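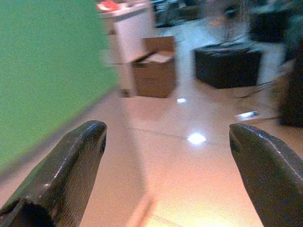 The wrist camera's view mid-move, with the cardboard box up ahead.

December 6, 2021

I've been collecting examples for Inga again. Inga is the small policy I'm training to get the gripper to a box and line up with one side of it, and for now that's all it has to do. Laurier Girard wrote the first version of the recorder, which we call Bemon, and I've been patching it ever since.

The target is 1,000 runs. I have 400 I'd keep. A run starts with the arm pointed somewhere unhelpful and ends when the fingers are on either side of a flap or an edge. I drive it by hand the whole way, and Bemon saves the wrist video and the joint positions together.

Blur is my main problem. When I swing the wrist fast, anything close to the camera smears, like the green panel on the left there. The fingers stay fairly sharp, so a frame can pass a quick look when most of the background is mush. I used to throw those frames out. Laurier talked me out of it — the arm will see the same mush when it runs on its own, so the model may as well get used to it. I still slow down for the last part of the approach.

The other problem is the floor. Glossy tile puts bright spots in the picture, and they slide as the camera moves. In April I trained on 11 short runs as a test and the model went after the glare 2 times before I stopped it. Since then I've been changing the lights between batches and writing down which ones were on.

Next I want to move the box closer to the black cube, so there's something dark beside it, and record another batch. I also need to fix the timestamps in Bemon, which drift on long runs. Trimming the dead time at the start of each file can wait until that's done.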